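Flusden Planning and Zoning Board
Minutes, November regular meeting

Call to order. Chair Brenda Quezada called the meeting to order at 6:30 p.m. A quorum was present. Minutes of the previous meeting were approved as submitted.

Public comment. A resident of Saavedra Street asked when the stop bar at the corner would be repainted. Staff will pass the question to Public Works.

Old business. Short-term lodging rules, second reading. Valentina Acuña, town planner, went over the changes made after the first reading. The permit fee stays at $100 per year. Owners must post a local contact number inside the unit and file a floor plan with the application. The limit of 2 guests per bedroom was kept. Staff mailed 822 notices to property owners in the district and received 34 written replies, which are attached to the packet.

Board members discussed whether rooms rented above shops on the main block should be treated the same as whole houses. Ms. Acuña said the draft makes no distinction. A motion to add a separate category for upstairs rooms failed for lack of a second. 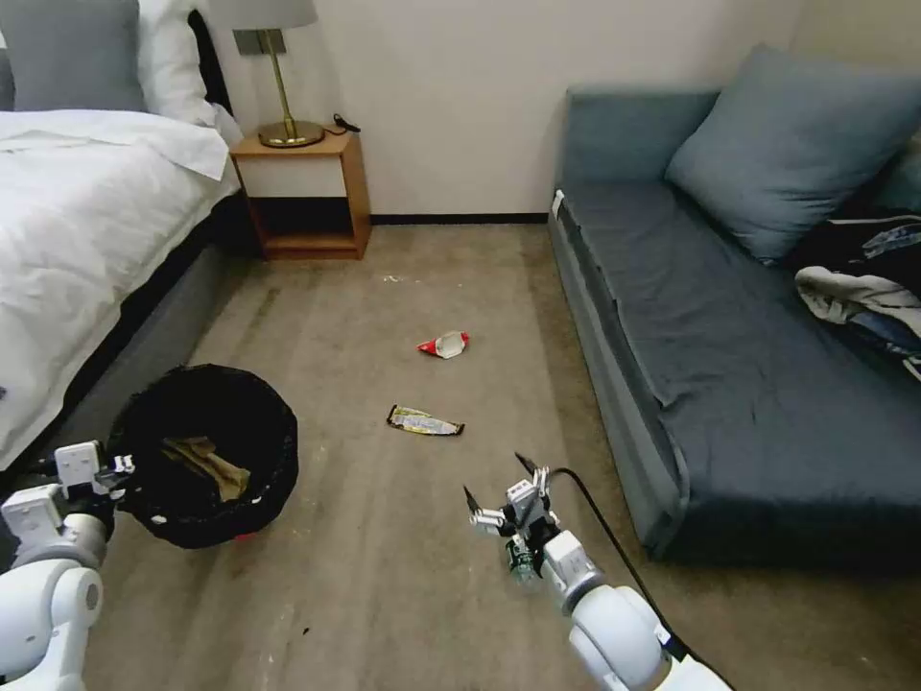
Guest room with bed, nightstand and sofa.

The owner of the Jasia building spoke in favor of the rules but asked for a longer time to comply. She said the parking requirement would be hard to meet before spring. The Board agreed to change the compliance period from 60 days to 90 days. Motion to recommend the ordinance to Town Council as amended carried, with one abstention.

New business. Sign permit, Skoltix. The applicant wants a projecting sign over the sidewalk on the east side of the building. Staff noted that the drawing did not show the clearance above the walk. Tabled until a corrected drawing is received.

Staff report. The updated zoning map is at the front counter. Two fence permits were issued since the last meeting. The sidewalk survey is still open and paper copies can be returned to the clerk.

Chair Quezada reminded members to turn in their training forms.

Adjourned at 7:50 p.m.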